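How to Read a Used Car Listing Without Getting Talked Into It 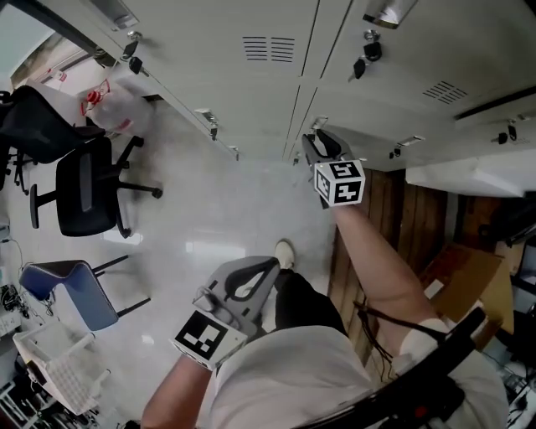

White metal lockers and a pale tiled floor.

Start with the price line and ignore the capital letters. "Reduced" tells you the seller once asked for more. It says nothing about what the car is worth. If the ad claims $1,225 below book, ask which book, what condition grade, and what mileage they plugged in. I had a Poirier wagon pitched to me that way, and the grade was "excellent" on a car with two mismatched tires.

Step 1. Get the out-the-door price in writing. Clalov Motors quoted me one number online and added a prep fee, a paint sealant and something called a Pavutness package. Ask for each line to be removed. Some will be.

Step 2. Run the VIN yourself. A clean report means no one reported anything. Fender work paid for in cash won't show up.

Step 3. Cross out the standard equipment. Bluetooth and power windows came on every Vumevier that year, so they shouldn't add a dime. Watch for the same feature listed twice.

Step 4. Pay for an inspection at a shop you picked. Mine cost $91 and found a leaking rear main seal. The repair estimate was $3,310. The dealer's own checklist had passed it.

Step 5. Cold start it. Call ahead and tell them not to warm it up, then put your hand near the hood when you arrive.

If they won't allow the inspection, leave.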